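About Skasley

Skasley is a small tidy-up and sorting outfit. Homes mostly, share houses, a few offices, the odd classroom. We come in, clear the benches, sort what's rubbish from what isn't, and leave you with a place to put things. Been going since one very full garage on Cloltach Road and haven't really stopped.

What we do

Kitchen benches. Desks. Laundries. Bottles and cans, heaps of those. Paper, cords, the drawer with the dead batteries in it. We don't do roofs, gutters or gardens, please stop asking about gutters.

A normal booking is a half day. Start 8.30, cuppa around ten if you're offering. Bring nothing, we have gloves and bags.

Where we're up to

2,044 jobs on the books as of September. 85 regulars, most on a fortnightly visit. The Ititz building has us every Monday for the lunch room and both meeting rooms, 43 desks as well when they remeber to book it.

How we sort

One surface at a time. Empties first, they take up the most room and they're the quickest win. Drink bottles get pulled out before anything goes in a bin bag, caps and labels checked against whatever your council wants (they all want something different). Then cups, then paper, then wipe down. Marble-look tops get a soft cloth and warm water only, no scourers.

Two empty Coca-Cola bottles, red caps still on, mesh bin right beside.
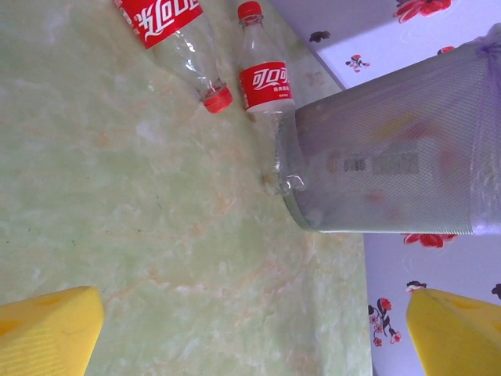
Getting in touch

Use the form or ring the office, mornings are best. Quotes are free. Under 500 dollars we don't take a deposit. Parking info helps alot, so do gate codes. If you came to us through Hjaltadóttir Property, say so and we'll send the invoice to them.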